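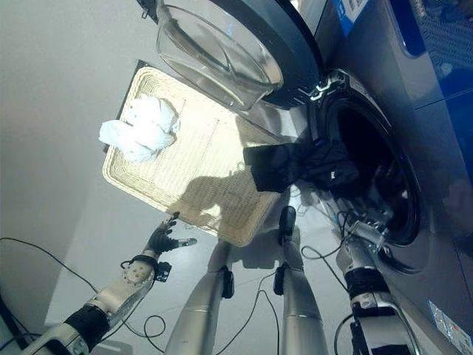
Cosmin Matei keeps the working rules for household manipulation trials at Ballholm on four sheets of paper. The first version ran to 31 pages. "People signed it and put it in a drawer," he says. "I did the same."

Matei has been responsible for trial practice at the lab since the humanoid work began. I spoke to him in January, together with Efe Usman, who operates the robots and wrote most of the section on laundry. Laundry takes up more of the document than any other task. The team has logged 2487 trials at washing machines, and 621 of them ended in what the rules call a recordable stop, meaning that either the operator or the controller halted motion before the task was complete.

"A stop isn't a fault," Usman says. "If you count it as a fault, operators start avoiding it. We had that for a while and the data from those months is not much use."

The rules divide a laundry trial into approach, reach, withdrawal and reset. Reach gets the most attention. Once a hand passes the plane of the drum opening, the allowable wrist speed drops and the force limit at the fingers is lowered. The machine must be isolated at the wall before the trial. A door held open by its own switch logic is not accepted as isolation.

"The door switch is there to protect the floor from water," Matei says. "It was designed for a person standing at an appliance. I won't sign off on it as a safeguard for an arm."

The door itself has its own clause. It must be fully open against its stop, and the model of the door used by the planner must match that position. Usman says the earlier wording only required the door to be "open", which two operators interpreted in two ways. The elbow clearance in the plan was wrong on one of those readings. The clause now gives an angle for each machine in the lab, and it is checked with a template.

Fabric is harder to write rules for. A rigid object is held or it isn't, and a shirt can be held at one end while the other is caught on the gasket. The current text asks the operator to treat any garment lying across the lip of the drum as attached to the machine until the hand has moved ten centimetres with no rise in force.

"Dark clothing is worse," Usman says. "Black on a dark drum, the depth estimate gets poor and you don't know where the fold ends. We ask for extra light on those runs. We also ask people to log the colour of the load, which they forget."

The basket is treated as a target with a fixed footprint. It goes on the floor inside a marked zone, and it may sit at any angle within that zone. Anselmo Siqueira, who reviewed the draft for Trikent, wanted it square to the machine on every run. Matei refused, on the grounds that homes do not have square baskets, and the two settled on recording the angle at the start. Siqueira also asked that shadows be added to the list of things logged. The robot's own shadow had been confusing the segmentation when it fell on a pale surface, and nothing in the rules had mentioned it.

Cables take up half a page. The rules require each one to be on the pre-trial checklist, with its slack measured at full reach. A cable may cross the floor near the legs only if the legs are commanded to hold position for the whole trial. If any stepping is planned, the cable has to go overhead or the trial has to run on battery.

"That's the clause I'd defend hardest," Matei says. "It is also the one I get the most email about. Overhead routing takes 10 minutes to set up and people resent it."

Sensor modules clipped to the limbs fall under the same check. Each must be tugged by hand before power is applied, and its lead dressed along the segment it is mounted on. Usman would like a numerical pull force. Matei has so far left it as "firm".

Neither of them regards the document as a standard. Rangel has adopted the isolation and cable clauses for its own site, and Sterthorpe has asked for the log template, but there is no shared version and no agreed numbering. Matei thinks a common stop code would be more useful than a common rule book.

"We had 481 stops last year with the reason field filled in," he says. "I can compare those with each other. I can't compare them with anyone else's."

The next revision is due in April. The fabric clause is being rewritten again, and the angle table will gain a top-loader.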